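Stelthorpe Floor Handling Set – data card

Release contents, collection method, and notes on working conditions

Summary

The Stelthorpe set contains 3815 recorded handling episodes from the Stelthorpe fitting-out site, a two-level showroom and stock floor operated by Florken. Employees collected the episodes with paired hand-held grippers during ordinary paid shifts. The set was built to train placement and restocking policies for the Rarari arm, which Florken is introducing for shelf work on the lower level.

This card covers the data and also the terms under which the floor staff produced it. Anyone reusing the set should read both parts.

Contents

episodes/ – one folder per episode, with video, gripper pose, and jaw width
calibration/ – lens and marker calibration, one file per gripper pair
labels/ – task name, outcome, and start and end times
shifts/ – shift length and break records, with worker identifiers removed
splits/ – train, validation, and test lists

Task counts

Shelf restocking: 1688
Picking and sorting of small goods: 946
Wiping and straightening of displays: 750
Unboxing: 431

Episodes with more than one task are listed under the task that takes up the most time. The split lists keep all episodes from one shift together, so a shift never appears in both training and test data.

Collection method

Each collector carries a left and a right gripper. The jaws are opened and closed by hand. A wide-angle camera on each gripper records the work area, and square printed markers allow the relative position of the two grippers to be recovered when one is in view of the other. Pose tracking runs on the recorded video after the shift. Nothing is streamed during work.

An episode starts when the collector brings both grippers up to chest height and holds them still for two seconds. It ends the same way. Early sessions used a button on the handle, but collectors pressed it by accident when reaching into low cubbies, and the button was disabled in the second month.

Mirrors and glass are left uncovered on the site. Tracking can lock onto a reflected gripper instead of the real one, so the calibration folder includes a mask file for known reflective surfaces. The masks were drawn by hand and are loose at the edges.

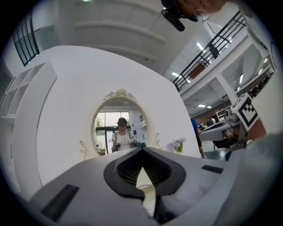 Gripper view toward the oval wall mirror, with both hand-held grippers in the reflection and a square marker at right.

The wide lens takes in a large part of the building, including the upper level behind the railing. This has two effects on the data. Background motion is common and should not be treated as part of the task. People who are not collecting can also appear in an episode, and this was the main point raised by staff before the work began.

Changes to jobs on the floor

Before collection, restocking was shared by everyone on shift. During the collection period, three positions were moved to recording work for half of each shift, and the other half stayed on normal duties. Pay grade did not change in the first month. From May, collectors received a skill supplement, which continues after the project for staff who move into arm supervision.

Recording is slower than doing the same task by hand. Output targets for the lower level were reduced while collection was running. The first schedule did not allow for this, and staff outside the project absorbed the extra stock work for two weeks. Episodes from those weeks are kept in the set but marked "early" in the labels, as many are rushed.

Wrist and shoulder strain was reported in sessions longer than 40 minutes. The limit is now 25 minutes, followed by at least 15 minutes without grippers. The shift records show both rules, with a column for which one applied.

The Rarari arm takes over overnight restocking of open shelving only. Unboxing, fragile goods, and anything a customer has asked for stay with staff. Florken has agreed in writing that no position will be cut on the basis of this data during the first year of use. What happens after that year is not settled – the agreement is due for review then.

Consent and privacy

All collectors signed a consent form prepared by Fikre, the contractor that runs processing. A collector may withdraw any episode up to the date of a release. Faces are blurred in the public version, including reflected faces. The blur is automatic and misses some small or partly hidden faces, particularly on the upper level and far back under the mezzanine. Report missed faces with the episode number and time.

The data may not be used to rate, rank, or discipline workers. Episode duration is a poor measure of individual speed in any case, as the start and stop hold adds time and collectors were told to repeat poor grasps.

Known limits

All data comes from one building with mostly white surfaces. Policies trained on it have done badly in darker rooms.

Daylight through the windows often overexposes the upper part of the picture. Exposure was left on automatic.

Left-handed collectors are underrepresented.

Jaw width is unreliable below 4 mm on gripper pair C. The fix is planned for the next release, together with tighter mirror masks.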